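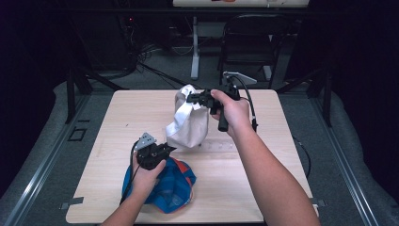

Savita Kushwaha

4. Setup and Upkeep of the Hand-Held Gripper Station

Most reports on bimanual data collection give the station a single paragraph and move on to the policy. We think this hides a good part of the error. What follows covers one station, built at Sidton, and the work needed to keep it usable. We make no claim that its layout is a good one.

4.1 Layout

The station is a light wood-grain table between two black posts, with aluminum rails along both sides (Figure 1). The operator works with one black gripper in each hand, and each gripper has its own black cable. We inherited the rail spacing from an earlier build and have never seen an argument for it. Gaurav Rana moved the rails outward in February and found no change in tracking dropouts, so they went back to where they had been.

Figure 1. The station in use during the bag-and-cap task. The jaws of the right gripper are at the top of the white cloth bag; the left gripper is held upright over the blue and orange cap.

4.2 Cables

Cable handling took more of our time than any other item. The right cable curves up and over before it drops past the hand, and that loop is a compromise. Shortened, it pulls at the wrist when the operator reaches across the table. Left long, it can catch on the cloth. The supplier, Fumudix, recommends a fixed loop length for all operators. We tried it with four operators and it suited one of them. We now set the loop by hand at the start of a session and write the length in the log – a crude fix, and one that makes sessions harder to compare.

Connectors are reseated every 50 episodes. Whether this prevents faults or only makes us feel better is not clear from our records. Two of the four faults we logged came shortly after a reseat, which at least suggests that handling the plugs has a cost of its own.

4.3 Jaw checks

Before each session the jaws are closed on a gauge block and the reported opening is compared with the block width. Besen describes this check as enough for soft objects. We doubt it. A rigid block says little about how the jaws meet folded cloth, where a small offset between the two sides can drag the fabric sideways before the grip closes. Archana Yadav added a second check with a folded strip of cotton, and it picked up a worn pad that had passed on the block. One worn pad is thin evidence, but the cotton check takes less than a minute and we have kept it.

4.4 What the log does and does not show

The log covers 1,685 episodes. It has been read elsewhere (Sisodia internal note, December 2025) as proof that the station is stable. It shows that the station was kept running, with frequent attention from people who knew its habits. Liv Boström ran it for a week from the written procedure alone and had to stop twice to ask about the loop setting. The procedure has since been rewritten, though it has yet to be tested on a new operator.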